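Spot colour and the small print run

01/10/2020
By Kirsty Tawhiri

A lantern festival poster is a severe test of vector artwork. It has large areas of flat red, fine gold outlines and lettering in two scripts, and it is often printed at several sizes from a single file. The Hundale studio took on such a job for the January season, and the file that came out of it is worth study by anyone who draws for print.

Daranee Meesuk drew the main illustration, a ring of paper fish around a moon, on 30 layers. Each fish has its own layer, with the scales held as a repeating pattern and the fins as closed paths. The first version contained 645 separate shapes. Most were duplicates left behind when the pattern was expanded, and removing them cut the time needed to open the file on the older machines at Fuentealba, the printer.

Red was the harder problem. On screen the background was a single value, but the proof showed a visible step where the moon's glow met it. The glow had been built as a transparent gradient over a spot colour, and the printer's software converted the overlap to process inks while leaving the rest alone. Meesuk rebuilt the glow as a tint of the same spot ink, running from 98 per cent down to nothing.
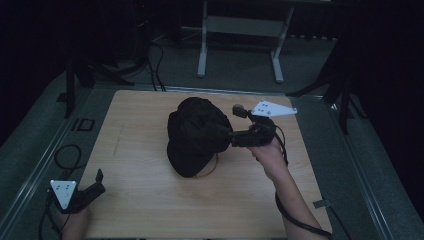 Outlines were checked next. Gold ink spreads on uncoated stock, and a line that looks crisp at poster size can fill in on an envelope. Damián Figueroa, who prepares files at Fuentealba, asked for all strokes to be converted to shapes before scaling, with a second set drawn heavier for the small formats. That meant 2 master files in place of one. Meesuk objected at first – every later correction would have to be made twice – but the envelope proofs settled the matter.

Lettering was supplied as outlines, with a live text copy on a locked layer for the translators. The live copy proved useful when a line of the greeting was changed after approval.

The finished set covers posters, envelopes and a folded card. Fuentealba will print the card first, as its fold runs through the moon and the register has the least room for error.

Contact the editor | © 2020 Runach | Back to top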